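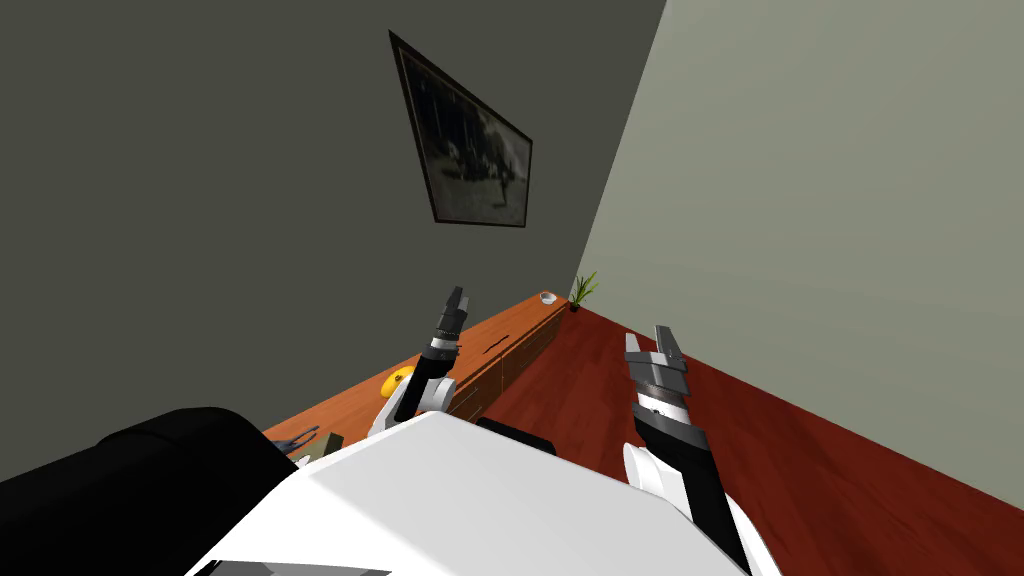
I have dropped the same yellow thing 83 times this month and I'm not even a little bit sorry.

When I told people I was going to spend my winter comparing robot grippers, most of them pictured me in a garage with a soldering iron. Nope! I did the whole thing in simulation, in my socks, with a cup of coffee and a very loud desktop fan. No broken motors, no scratched sideboard, and when an arm did something truly awful I hit reset and tried again.

The plan was simple enough. I took one two-armed robot, one virtual room with a long low sideboard in it, and two gripper models: the Skunley and the Skarnby. Both are the plain parallel-jaw kind, two fingers that open and close, and on paper you'd have a hard time telling them apart. I ran 400 tries with each, all on the Campos controller because that's the one I know, and I kept notes on everything (my spreadsheet is a horror, don't ask to see it).

The Skunley went first and I liked it right away. It closes quickly and it forgives a sloppy approach, so if the arm comes in a bit crooked you still have a decent shot at a grab. Small round things gave it fits, though. They'd squirt out sideways, and I'd sit there yelling at a physics engine.

I also spent a lot of time looking through the wrist view, which I'd been ignoring since October like a dope. With the fingers wide open you get a good look at what's between them, but the body of the gripper eats up a big chunk of the picture, and anything low and close just disappears behind it.

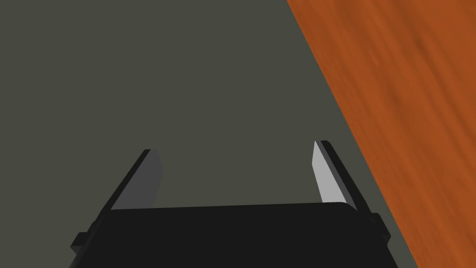
So I started backing the arm off by 8 centimeters before each grab, and wow, what a difference! The Skarnby in particular woke up. It's slower to close, and it had been missing by a hair over and over, but with that extra bit of room to line up it got steadier than the Skunley on nearly everything I threw at it.

Would I pick it for a real arm? Probably, if I had the patience. The folks at the Jeltimham robot club keep telling me that simulated friction is a big fat liar, and they've got a point. Next up is the same test with softer finger pads, and then I'm giving my poor desktop a week off.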